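Flendeo Pinstripe Cloth by the Metre

Dark grey with a fine white stripe
Product code: 2597
Sold by: Amaral Fabrics, Rundau

A medium-weight woven cloth for waistcoats, skirts, aprons and cushion covers. The stripe runs along the length of the piece, parallel to the selvedge, so most pattern pieces can be laid out in the usual way. Allow a little extra if you want stripes to meet at the side seams or across a pocket.

Flendeo is woven for us at the Prondulden mill and comes off the loom with a plain, slightly dry handle. It presses well and holds a crease. The cut ends will fray if left, so overlock or zigzag them before washing. 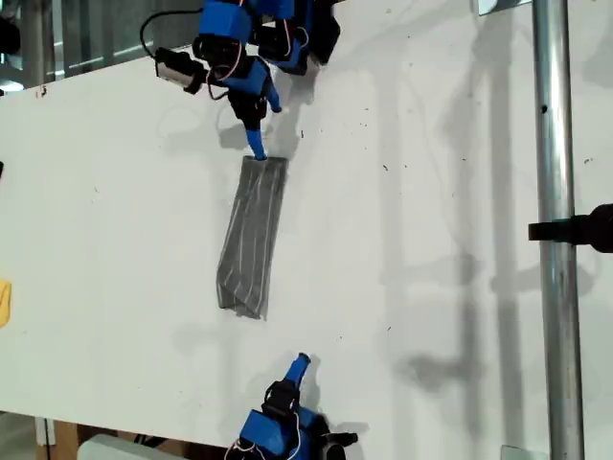 Lengths are cut to order from the roll and sent folded. Fold lines come out with a warm iron and a damp pressing cloth. Orders of more than 2 metres are cut as one continuous piece unless you ask for something else in the notes box at checkout.

Care

Wash at 30 degrees with similar colours. Do not tumble dry. Iron on the reverse – a hot iron on the face can leave a shine. We suggest washing the cloth once before cutting out, as there is some shrinkage in the length.

Ordering

Minimum order is half a metre. Swatches are available and are posted second class. Cut lengths can't be returned unless faulty, so please order a swatch first if the shade matters – screens vary, and this grey looks darker indoors.

Last orders for posting before the holiday close on 16th December. The cutting room opens again in January, and the plain grey to match will be back in stock then.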